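Tira シミュレーション課題の手引き
第4章 扉開け課題の準備と実行
更新日:2026年6月7日 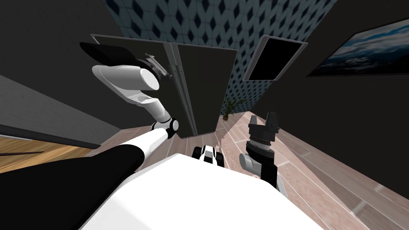 本章では、ロボット部の練習環境Tiraで「扉開け」課題を立ち上げ、手動操作で1回分の試行を記録するまでの手順を説明します。第3章の関節確認を済ませてから始めてください。課題の対象は両開きの背の高いキャビネットで、取っ手は扉の合わせ目に沿った縦長の部材です。初期設定では左腕を取っ手に近づけ、右腕はグリッパを上に向けて立てた姿勢で待たせます。視点は胴体の後方上側に置くと、両腕と取っ手を同時に確認できます。

4.1 起動
1. 部室の共用機にログインし、Tiraを起動します。
2. 「課題」メニューから「扉開け(両開き)」を選びます。
3. 乱数シードの欄に317と入力します。部内で記録を比較するときは、全員がこの値を使います。
4. 「初期化」を押し、関節の値が落ち着くまで待ちます。
5. 画面下の状態表示が「待機」になったことを確認します。

注記:初期化の途中で視点を動かすと、表示の更新が遅れることがあります。状態表示が変わらない場合は手順4からやり直してください。

4.2 左腕の接近
1. 操作対象を「左腕」に切り替えます。
2. 速度上限を50%に下げます。
3. グリッパを開き、取っ手の正面まで手先を移動します。
4. 視点を横に回し、指先と扉面の間隔を確かめます。
5. 「微動」に切り替えて前進させ、接触表示が点灯したら止めます。
6. グリッパを閉じます。

注意:接触表示が点灯したまま前進を続けないでください。手首関節の負荷が上限を超え、試行は失敗として記録されます。

注記:取っ手は縦に長いため、つかむ高さには幅があります。肘が伸びきる場合は、つかむ位置を下げます。

4.3 扉を引く
1. 記録ボタンを押します。
2. 手先を手前に引きながら、扉の回転に合わせて手首の向きを変えます。
3. 扉の角度が目標値に達したら操作を止め、グリッパを開きます。
4. もう一度記録ボタンを押して終了します。

1回の試行は最大1000ステップです。超過すると自動で打ち切られます。

注意:右腕を待機姿勢から動かすときは、先に左腕を停止させてください。衝突判定は両腕の間でも有効です。

4.4 保存と提出
1. ファイル名を「学籍番号_試行番号」とし、共有フォルダの「Grellia」に保存します。
2. 失敗した試行も削除せずに提出します。
3. 備考欄に、つかみ直しの有無と使用した視点を記入します。

9月の校内競技会でも同じ課題を使用します。シードは当日発表します。設定ファイルの変更を希望する班は、指導担当のTullio Serraまで申し出てください。

関節ごとの速度設定は第5章を参照してください。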